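Skatum folding worktable, four months in

I bought the Skatum in September after my old card table finally gave up under a sewing machine, and I've used it nearly every day since, so I figure I've earned an opinion by now.

Quick background: I live in a small apartment and my "craft room" is the end of the hallway. Whatever I put there has to fold flat, and it has to hold still while I'm leaning on it with a rotary cutter. I looked at the Relar first (everybody seems to recommend it) but the one in the store had a wobble I could feel with one finger. The Skatum was 70 dollars on sale and came in one flat package that I got up the stairs by myself, with only a little swearing.

Putting it together took me 28 minutes with the screwdriver I already own. The instructions are all drawings, and step 4 shows the leg brace facing the wrong way! I had it on backward, took it off, put it on again, and then it clicked. If your legs won't lock, check that brace before you call anyone.

So, how is it to work on? Pretty great, mostly. The height is right for standing, which my back loves, and the top is smooth enough that fabric slides instead of snagging. I cut out a whole winter coat on it over a weekend and only had to shift the pattern pieces around twice.
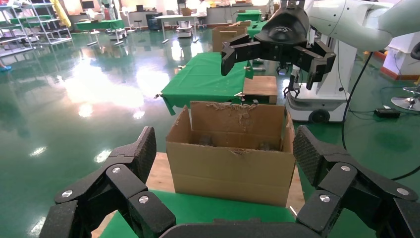

The thing I was most worried about was the hinge in the middle. On my old table the seam was a canyon, and pins would roll right into it and stay there forever. The Skatum's seam is tight — I can run a pencil across it and barely feel a bump. It does collect thread, though, and I go over it with an old toothbrush when I remember.

Now the gripes. The rubber feet come off. I've glued two of them back on, and I'm pretty sure a third is thinking about it. The carry handle is also on the wrong side if you're left-handed like me, so the table bangs against my knee all the way down the hall. And the finish marks easily. I set a warm mug on it once and the ring is still there, faint, but I see it every single morning.

My friend Garba Aliyu has the bigger Wieczorek table and swears by it. I tried his out and yes, it's sturdier, but it weighs a ton and he never folds it. If you have a spare room, maybe go that way. For a hallway I'd still buy the Skatum, and I'd pick up a tube of decent glue for those feet on the same trip.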